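Planning the Equipment Purchase for the Handheld Gripper Project
Project report, part 2: needs, costs and order of buying
Janaka Jayawardena

1. What we had to decide

Our group was given one term to plan a small data collection station that the department could run after we leave. Part 1 of this report covered the choice of task. This part covers what to buy, in what order, and what to leave out. The budget we were given was $885 for everything except the grippers themselves, which come out of a separate lab account. Any money not committed by the end of May goes back to the department.

We started from the Poltus list, a parts list written by last year's group. It assumed one person working alone with a pair of grippers at a fixed bench. We kept the bench but changed the rest. Two people facing each other across a table get in each other's way less than two people side by side, and that changes how much table you need and where the cables go.

2. What the station needs

We split the list into things that stop work if they are missing and things that only slow it down. The first group came out shorter than we expected: grippers, fingertips, cables, a table and storage. Monitors, a better chair and a label printer all went into the second group.

Fingertips are the part we argued over most. They are cheap one at a time, but a worn tip changes the grip and then recordings from before and after the change do not match well. We decided to replace tips as a full set and to write the date of the change in the log. The plan allows for 48 tips, bought in one order from Virkum so that they come from the same batch.

Cables were the second problem. The old list had one length for everything. We measured from the bench to the nearest outlet with a person standing at each corner and found that the short cables pull when the gripper is lifted.

Grippers in use, at two moments of the work:

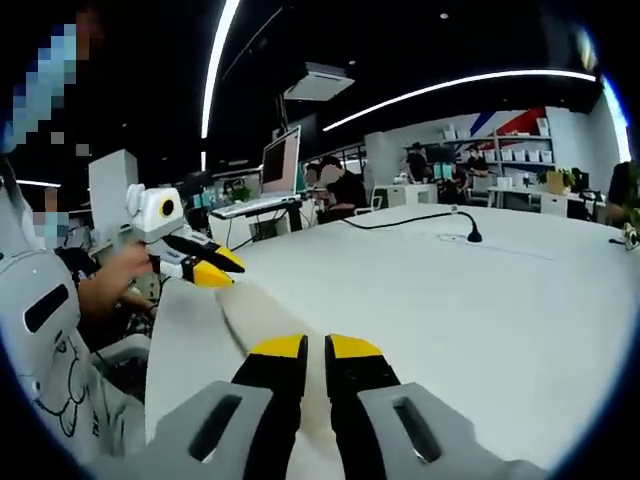
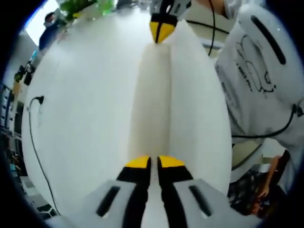 3. Quotes

We asked three suppliers for prices. Sillow was cheapest on cables and storage boxes but would not quote on tips. Virkum quoted on tips and cables. Pagano quoted on everything and was the most expensive on all of it, but it was the only one that included a spare parts kit and a repair period in writing.

Our plan is to buy tips from Virkum, cables and boxes from Sillow, and the spare parts kit alone from Pagano. Splitting the order adds shipping. It still comes out under buying it all from Pagano, and it leaves roughly a tenth of the budget for replacements.

4. Order of buying

Cables and boxes first. They arrive fastest, and the table layout cannot be fixed without them.
Tips second, after the layout is tested.
Spare parts kit third. The quote was dated 14th November and we need to ask Pagano whether the price still holds.
Chair and label printer last, if there is money left.

5. Open items

The table in the plan is the one already in the room, and we have not been told if we can keep it. If we have to buy one, the printer and the chair both come off the list and the spare parts kit may have to wait for next year's budget.

We also have no good figure for how long a set of tips lasts. The 4 weeks in our cost sheet is a guess by the group. Whoever takes over should check it against the log and correct the yearly total in the last column.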